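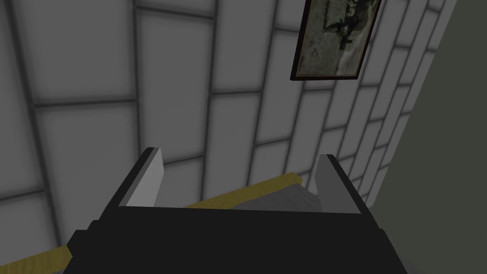 A reader in Hadgu wrote in to ask why tiles have lines between them, and whether a wall would look better with no gaps at all.

The lines are called joints. They are filled with grout, a paste made of cement, fine sand and water. Grout gets hard in the joint and keeps dirt out.

Tiles are made of clay. The clay is pressed flat, dried, and baked in a kiln at more than 1000 degrees Celsius. It shrinks as it bakes, and no two tiles shrink by exactly the same amount. The joint hides the difference - a wide one hides more.

Walls also move. They swell a little when warm and shrink when cold. Tiles set edge to edge would push on each other, and some could crack or pop off.

Try it: lay 12 crackers on a tray, edges touching. Push from one side. Now leave small gaps and push again. Which row moves first at the far end?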